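ACTA DE LA REUNIÓN DEL GRUPO DE TRABAJO SOBRE AUTOMATIZACIÓN DE TAREAS
Cooperativa de servicios Grustthorpe
Julio. Inicio: 16:00. Sala de la planta baja.

Asisten: coordinación, área de limpieza y hogar, área de almacén y tienda, administración. Excusa su ausencia el área de formación, que envía comentarios por escrito.

1. Aprobación del acta anterior

Se aprueba con una corrección: donde decía «el proveedor garantiza» debe decir «el proveedor espera».

2. Estado de la cuestión: ¿pueden ya las máquinas hacer las tareas de casa y de tienda?

Coordinación resume lo leído y visto desde la última reunión. La respuesta corta es que algunas sí, en condiciones preparadas, y que la mayoría no sin alguien pendiente. Fregar suelos despejados y mover cajas iguales por un pasillo marcado se da por resuelto. Recoger una mesa, reponer un estante con productos mezclados o doblar ropa sigue siendo lento y falla con facilidad.

El área de hogar pide que se deje de hablar de «limpieza» en general. En un domicilio, buena parte del tiempo se va en apartar cosas pequeñas antes de pasar el paño: un salero, un mando, un vaso a medio beber. Esa parte no aparece en ningún folleto y es la que más preocupa al personal.

Se comenta también el trabajo de recogida de demostraciones, en el que una persona hace la tarea con pinzas en las manos y los movimientos sirven después para entrenar al sistema. Administración pregunta si eso cuenta como automatización. Se acuerda que no, de momento es trabajo de personas y hay que presupuestarlo como tal. 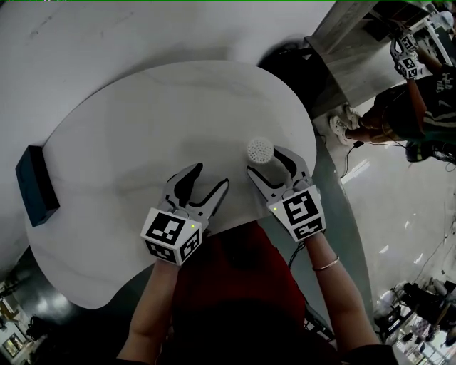

El área de almacén opina que los objetos chicos y los envases blandos serán lo último que se resuelva. Pone el caso de la sección de especias, con tarros parecidos de distinto peso, que un empleado nuevo aprende a colocar en una mañana. Coordinación está de acuerdo en parte – cree que los tarros rígidos llegarán antes que las bolsas.

3. Propuestas recibidas

Hay 2 propuestas sobre la mesa.

Flirkadow ofrece una prueba en tienda limitada a reposición de cajas cerradas, en horario sin público. Requiere que uno de nuestros empleados esté presente todo el tiempo. El presupuesto asciende a 2726 euros, sin incluir las horas de ese empleado. Almacén señala que, sumándolas, la prueba sale más cara que reponer a mano.

Motance propone un brazo fijo para recoger y ordenar mesas en el comedor. La documentación no indica qué ocurre con los objetos que el sistema no reconoce. Tampoco dice quién paga la vajilla rota. Se solicitará respuesta escrita a ambas cuestiones.

4. Comentarios del área de formación

Se leen en voz alta. Piden que el personal conozca cualquier prueba antes de que empiece y que no se use la palabra «sustitución» en los carteles. Hogar apoya lo primero. Sobre lo segundo no hay acuerdo: almacén prefiere que se hable claro aunque incomode. Queda pendiente.

5. Lista de tareas

Se revisa la lista elaborada en primavera, con 16 tareas. Se retiran «regar plantas», que ya se hace con temporizador, y «hacer camas», que se deja para otro año. Se mantiene «limpiar mesas», dividida en retirar objetos y pasar el paño, a petición de hogar.

6. Acuerdos

No contratar por ahora ninguna de las propuestas.
Pedir a Flirkadow un precio que incluya su propio operario.
Enviar a Motance las preguntas del punto 3.
Consultar a Lehner, que nos mantiene las fregadoras, si el modelo actual admite trabajar de noche sin vigilancia.
Hogar medirá durante 2 semanas el tiempo dedicado a apartar objetos antes de limpiar.

7. Ruegos y preguntas

Administración recuerda que faltan por entregar los partes de horas de junio. Almacén pide cambiar la cerradura del cuarto de carga – se traslada a mantenimiento.

Se levanta la sesión a las 17:35. La próxima reunión se convocará por correo en septiembre.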